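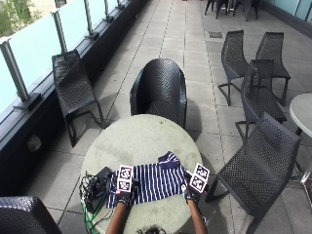

Since we moved to the flat in August, I do my folding outside on the terrace. My mother always folded on the bed, and for many years I did the same, but a bed is too soft and the sleeves never stay where you put them. A hard table is much better. Ours is round and light gray, with a top that looks a bit like concrete, and it is just large enough for one shirt at a time.

Striped shirts are my favourite to fold, because the stripes show you at once if you are crooked. I lay the shirt flat, smooth it from the middle to the sides with both hands, and then bring one side over. If the lines do not run straight I open it and begin again. My neighbour Jacqueline finds this very funny. She rolls everything, even her good blouses — I have tried it, and my drawer looked like a bakery.

One full basket takes me 15 minutes when there is no wind. With wind I put the finished pile on a chair, close to the wall, and a heavy book on top. The navy things I carry inside first, so the sun does not take their colour.

I still have no good method for fitted sheets. Rhun showed me his way 3 times and each time I understood it perfectly until I was alone with the sheet. If somebody has a way that works for one person with short arms, please write it to me in the comments.

Filed under: Home, Laundry, Small Habits
Last updated: 22 March 2025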